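Print this page | E-mail this page
Reading time: 2 min

Notebook, kitchen cell, Narcombe site
October, Wednesday, 16:10

Simulation block for the Lanby canteen line finished before lunch. 237 episodes run on the bowl task, 200 usable. The others were dropped at the logging stage (timestamp gaps, same fault as last week, ticket still open with Mekex).

Settings unchanged from the previous block except the arm speed cap, now at 90 percent of nominal. Lighting left at default. Shadow softness was raised by one step on Torres, the render machine, and should be put back before anyone compares against the older set.

Main item today was the meeting with the serving staff. Notes while I still have them:

– Current plan gives bowl handling to the two-arm station and leaves portioning with people. Staff agree with the split on paper. Their objection is to the pace. At present whoever sets out bowls also watches the queue and slows down when the hot counter falls behind. The station does not see the queue.

– The early shift loses a task that is done standing still. What remains is mostly walking and lifting. This was not in our task analysis, which recorded durations and left out posture. Needs to be redone with both.

– Nine people will need the stop-and-clear training. The draft assumes one session. Early and late shifts do not overlap long enough for that, so two sessions, and the late one has to be paid time.

– Question raised twice: who answers for a dropped bowl. Under the present form the person on shift signs for breakages. The form has to change before the station is installed. Sent to site management with a request for a written reply.

– Request for a manual mode in which the arms park and the counter is usable from the front. Mechanically simple. The safety circuit needs a second reset position, to be costed.

Back on the simulator in the afternoon. Looked at grasp approach with the bowl placed far back on the counter, between the two appliances. The white one with the knobs is the tighter neighbor: the gap to the bowl is narrow on that side, wider toward the gray unit. Planner should prefer an approach from the right when the bowl is there. At present it has no preference.

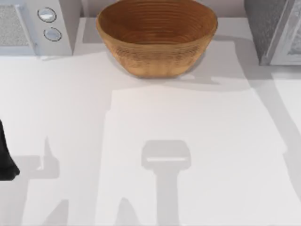 Fig. 1. Simulated counter, wooden bowl at rear. Arm shadows in foreground, one gripper tip at left.

Also relevant to the vision side: the shadows cover much of the white counter. The bowl detector should be checked on renders with shadows on and off, same poses, before the next block. If the scores differ, the canteen ceiling lights will have to be modeled properly, and that is a week of work not in the Lanby schedule.

To do:
– restore shadow setting on Torres
– paired shadow test
– posture column in task analysis
– chase Mekex on the timestamp ticket
– training draft, two sessions

Print this page | E-mail this page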